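Setting a Small Table: Colour, Glare and Portion in a Student Dining Room

Project report, Design and Hospitality Studies
Group members: Graça Sampaio, Henrique Esteves, Judite Brandão
Supervisor: Rosário Caldeira

Background

Our group was asked to choose one everyday surface at the college and look at how people use it. We picked the tables in the small dining room on the ground floor of the Peltley building. The room is used for lunch, for afternoon tutorials and sometimes for quiet study. The tables are white, and students told us they look bright and clean but are hard on the eyes near the windows. Several also said the room felt more like a clinic than a place to eat.

We wanted to find out if a cheap change to the table setting would make a difference. New tables were out of the question. Our budget was 300 dollars, to cover placemats, plates and any fruit we used.

Questions

1. Does a placemat in a muted colour make the table more comfortable to sit at?
2. Which plate colour makes plain whole fruit look most appealing?
3. Do people take fruit more often when it is set out on a plate than when it is left in a bowl at the counter?

Materials

We bought placemats in four colours: blue-gray, charcoal, rust and off-white. All were woven and close to square. The supplier was Brinar, who had the best price on small orders. Plates came from the Diekmann seconds shelf, in beige, plain white and dark green. Judite found that the dark green ones scratched easily, and two were taken out before the trial began.

The fruit was green pears, red apples and mandarins. Pears gave us the most trouble. Ripe ones bruised by the afternoon, and some would not stand upright, so Henrique sorted them at the start of each day and kept the flat-bottomed ones for the tables.

Method

The trial ran in July, on lunch days only. Each table had one placemat, one plate and one piece of fruit at each place. We changed the combinations every morning and wrote them on a sheet kept behind the counter. Anyone who sat down could fill in a short card with three questions and a space for comments. The fruit was free to take.

We collected 490 cards. Of these, 97 had no answer to the plate question and were left out of that part of the results. Graça entered the rest into a spreadsheet, and Judite checked her entries against the cards the following Wednesday.

Results: placemats

Blue-gray was the clear favourite. People described it as calm, neat and easy on the eyes. Charcoal came second, but crumbs showed up badly on it and it needed wiping after every sitting. Rust was liked by a small number of people who liked it a lot. The off-white mats were hard to tell from the table in strong light -- one person set a glass half on and half off the edge and tipped it over.

Results: plates

Beige did better than white with all three fruits. We had expected white to win with the mandarins. The comments suggest that white plates on white tables were simply too much white, even with a mat in between. Dark green worked with apples and poorly with pears, as the fruit did not stand out.

The combination with the best scores overall was a green pear on a beige plate over the blue-gray mat.

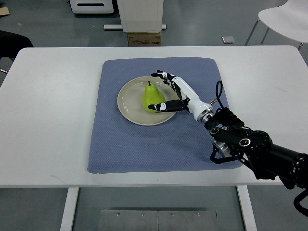 Results: taking the fruit

More fruit was taken from the tables than from the counter bowl. Apples and mandarins went quickly. Pears were picked up less, although they got the best comments on looks. A few cards said the pear seemed to be there for show. We should have put a small sign on each table saying the fruit was free, and we would do this next time.

Limits of the work

The same people often ate in the room several days in a row, and we had no way of knowing who had filled in more than one card. The weather also changed during the trial, and glare was much less of a problem on overcast days. We recorded the weather on the sheet for only part of the month.

Recommendations

Buy blue-gray placemats for the tables nearest the windows first. Keep the beige plates and do not replace the dark green ones as they wear out. Store mats flat, as the ones we rolled up kept a curl at the corners. Leftover mats and plates are in the cupboard beside the sink, and the tally sheets are with Rosário Caldeira.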